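Ein Winter mit Sauerteig

Angefangen hat es im November, mit einem Löffel grauer Pampe aus der Bäckerei Pintér. Ich hatte dort eigentlich nur ein Roggenbrot kaufen wollen, kam ins Plaudern und ging mit einem Becher Anstellgut nach Hause. Seitdem lebe ich nach dem Stundenplan eines Klumpens Mehl und Wasser. Morgens füttern, abends schnuppern, und wenn Freunde fragen, ob ich übers Wochenende mit nach Hamance komme, denke ich als Erstes: Und wer kümmert sich um den Teig?

Die ersten zwei Brote waren Ziegel. Das dritte ging zwar auf, aber nur auf einer Seite, wie ein Hut im Wind. Ich hatte natürlich alles Mögliche im Verdacht, das Mehl, den Ofen, sogar das Leitungswasser (bei uns in Nokier ist es furchtbar hart). Also habe ich in meiner Kolumne gejammert und um Rat gebeten. 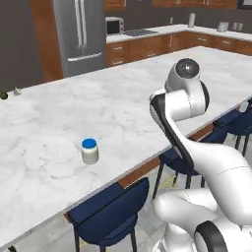

Leserin Rakex schrieb mir prompt, ich solle bloß aufhören, nach der Uhr zu backen. Ihr Teig brauche im Winter gern doppelt so lange wie im Sommer, und wer ihn nach sechs Stunden in den Ofen zwinge, bekomme eben einen Ziegel. Das Wasser sei völlig unschuldig!

Sie hatte recht, das muss ich zähneknirschend zugeben. Ich lasse den Teig jetzt einfach stehen, bis er sich ordentlich gewölbt hat und wackelt, wenn ich an der Schüssel rüttle. Manchmal ist das um Mitternacht, dann backe ich halt im Bademantel. 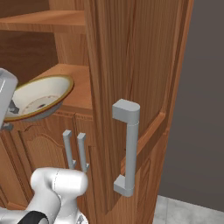 Beim Mehl bin ich inzwischen bei einer Mischung aus Roggen und Weizenvollkorn gelandet, dazu ein Schuss Malz, den mir jeder Purist ausreden will. Die Kruste wird damit dunkel und kracht beim Anschneiden so laut, dass der Hund der Nachbarn anschlägt. Nur beim Einschneiden vor dem Backen stelle ich mich immer noch an wie ein Anfänger, die schönen Blattmuster aus dem Internet sehen bei mir aus wie Unfälle. Schmeckt trotzdem, mit viel Butter und grobem Salz. Nächste Woche probiere ich es mit Kümmel, und falls jemand etwas vom Anstellgut haben möchte: Schreiben Sie mir, ich habe viel zu viel davon.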